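Gutanar Table Reset – README and data card

Release 3, last edited in April
Maintained by Precious Modise and Byung-chul Yoon
Floor contact at the Plosholm site: Fletcher Ngata

Gutanar is a set of recordings of tabletop tidying and resetting in a furnished display lounge. Hostomlow runs the display floor at Plosholm and has been trialling robots on the part of the job the floor attendants call resets: putting a table back the way the layout sheet says after visitors have been through. The recordings come from that trial. This file covers what's in the set, how it was labelled, and what the trial has changed for the people who do resets for a living. 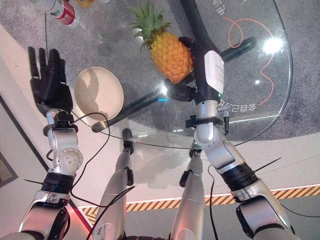
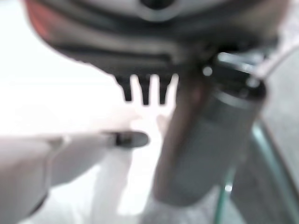
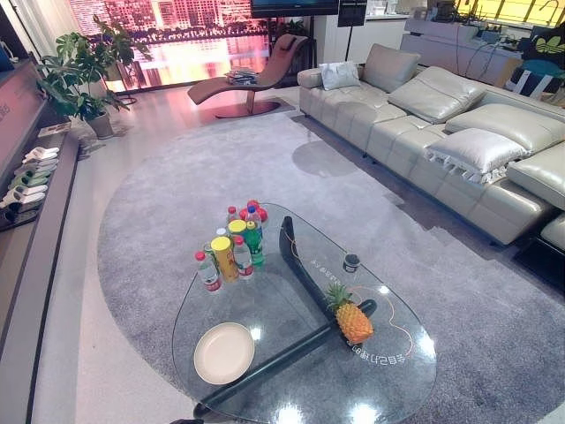
First: head view, right hand on the pineapple. Second: wrist view, white gripper finger at left. Third: the glass table with the pineapple and the grouped bottles and canisters.

What's in the set

135 episodes. An episode is one attempt at one instruction, from the attendant pressing start to the attendant pressing stop. Some are short and some are mostly waiting.

Views are head and wrist. Not every episode has both. Check the views field before you build a loader that assumes they line up. Clocks on the head and wrist streams were set at the start of each run and drift apart over a long one. If the gap goes over 200 milliseconds the episode carries the flag sync_loose. We haven't corrected these.

More than one type of hand was used. The field is called effector and takes the values fingered or gripper. Please don't pool the two without looking, as the contact labels were written by different people and the fingered ones are more generous about what counts as touching.

Files

episodes/ – one folder per episode
layouts/ – the layout sheets as plain text, one per table
labels/ – event labels and attendant notes
shifts/ – shift summary tables, names removed
CHANGES – read this if you used release 1 or 2

Fields worth knowing

instruction: the sentence given to the robot, as typed, including typos.
outcome: done, partial, stopped or void.
stopped_by: attendant, operator or system. Empty if nobody stopped it.
handback: yes if a person finished the reset by hand.
note: free text from the attendant. Often blank.

Outcome is judged by the attendant on shift against the layout sheet. In release 1 it was judged by an engineer watching the video later, and the two disagree fairly often. Attendants mark an item as out of place if it's turned the wrong way to the sofa. Engineers mostly didn't notice. From release 2 on we use the attendant's call, and the old engineer calls are kept in outcome_r1 for anyone who wants to compare.

Known problems

Glass is the big one. The tabletop is clear, so the table's legs and the floor covering show through it, and overhead lights leave bright spots on the surface. Depth over the glass shouldn't be trusted. Segmentation masks in labels/ were drawn by hand over the glass and by a tool everywhere else.

Lettering under the glass gets picked up by text detectors and returned as if it were on the table. Mask it or ignore it.

Wrist views go white easily. Exposure was fixed, and against a bright background you lose edges of pale things, including the pale fingers themselves. Objects close to the camera are often badly blurred. We left these in. If you need clean wrist frames, filter on wrist_exposed = ok and expect to lose a good share of them.

The words bowl, plate and dish are used loosely in the instructions. They're what people typed. We didn't tidy them.

Cables. They come into view in head recordings and sometimes lie across the working area. There's no label for them. Riaan Van Wyk started one and we may finish it for the next release.

The work before the trial

A reset round at Plosholm was done by two attendants walking the floor with the layout sheets. Each table was put right, surfaces wiped, cushions squared, slippers lined up, and the sheet initialled. Rounds went out on the hour and whenever the floor lead asked. Attendants also answered visitors' questions, and the rounds got squeezed when it was busy. The late round, at 7 pm, was the one most often skipped.

The work during the trial

The robot does tables only. Soft furnishings, slippers, plants and anything behind the counter stay with people. One attendant is rostered as table lead for the shift. The table lead types the instruction, stands by while it runs, checks the result against the sheet and fills in the note. The other attendant does everything else on the round.

So a round still takes two people. We put this here because the first summary of the trial that went around the office said it had dropped to one, and that wasn't right. What has changed is who is doing what, and when.

Changes we can back up from the shift tables:

The late round is now skipped less. Attendants say it's because a run has been booked and someone has to be standing there anyway, which would also be true of any booked job.

Handbacks are common on tables with a lot of bottles standing close together. The hand needs room beside an object and a tight group doesn't leave any. Attendants asked whether layouts could be spaced wider. The display designers said no for the lounge and yes for two of the side tables.

Table leads spend more of the shift standing still. This came up in nearly every conversation we had. The floor is hard and the old rounds at least kept people moving. Hostomlow has put stools by the tables used for runs, and the table lead role is now swapped at the break and no longer held all day.

Typing instructions was nobody's job before, and it's now in the position description. Titilayo Amadi, who was floor lead for the first half of the trial, got it added and got the pay step that goes with it. It took two goes. Attendants hired on the old description were moved across at the same step.

Changes we can't back up:

Whether breakages have gone up or down. The old sheets didn't record them unless someone had to order a replacement.

Whether visitors mind. Several attendants say people stop and watch, then ask the table lead questions for ten minutes. There's no data on this in the set and we didn't survey anyone.

What attendants asked for

These came from a meeting on the floor and from the notes. Status is as of this release.

A stop button that can be reached from the sofa side as well as the operator side – done.

Notes to be optional, and not used for performance reviews – done, in writing. The condition applies to anyone using this data as well. See Use, below.

To be told the day before when runs are booked – done mostly. Fletcher posts the list by 4 pm. Late changes still happen.

A say in which tables are next – not done. Hostomlow picks the tables with Higuchi, who supply the control software. The attendants get to comment on the list once it's drafted.

No cut to rostered hours while the trial is running – agreed, and extended once. There's no agreement for after the trial. People ask us about this and we don't have an answer to give them.

Consent and removal

Every attendant who worked on a recorded shift signed a form, and could work that shift off the recorded tables if they didn't want to. Audio was never kept. Shift tables have had names and start times removed, but the floor team is small and somebody who knows it could probably work out who was on. For that reason shifts/ isn't in the open download. Ask Precious for it and say what it's for.

If you worked at Plosholm and want your notes taken out, tell Fletcher or write to us directly. You don't have to give a reason. Notes removed since release 2 are listed by episode number in CHANGES, without the text.

Use

Free to use for research and teaching. Don't use the notes or the shift tables to score, rank or identify staff, at Hostomlow or anywhere else. Don't report done divided by total as a success rate for resets in general. Episodes were picked to cover the hard tables, and void runs are in there too.

If you publish numbers, say which release and which effector. Corrections to labels are welcome as a patch against labels/ with a line saying what you looked at. Byung-chul merges them in batches, so it may be a few weeks before you hear back.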